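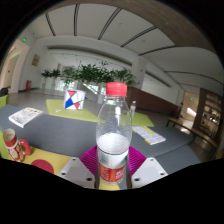
Figure 8. Clear bottle with a red screw cap and wrap label, in front of the grey tabletop with the yellow mat.

3.2 Tabletop items and placement

The tabletop set was built from things people keep within reach while they eat or work: bottles, mugs, and printed matter such as booklets and loose pages. We chose clear plastic bottles for the drink category. Their outline is easy to lose against a dark surface, and the cap and the label then carry most of the information about where the bottle is and which way it is turned. The bottle in Figure 8 has a red ribbed cap and a label that is white at the top with a red-orange band lower down. The label covers only the lower half, so the shoulders stay transparent and pick up a bright highlight.

A yellow mat served as the place marker. Participants at the Drisodell site were told to treat it as the setting for one person and to arrange the other items as they would at home. No positions were given for the mug or the papers. Most people kept the mug on or beside the mat and pushed reading material toward the back of the table, where it was less likely to get splashed. Bottles moved more than any other item and often ended up near the middle.

Across both sites we recorded 2207 placements, of which 975 involved a bottle. Placements from the Clestdale site were coded with the same sheet (Dai, Appendix B). Items set down on top of another item were coded under the lower item, and a bottle touching the mat at any point was coded as on the mat. Sessions in June used the same table but a longer instruction text, and they are reported separately in Section 4.

Print this page
E-mail this article

Related items
Jinfeng Dai: Where the mug goes: habits at shared tables
Labels and legibility on clear containers
The Rokbridge kitchen survey, part 2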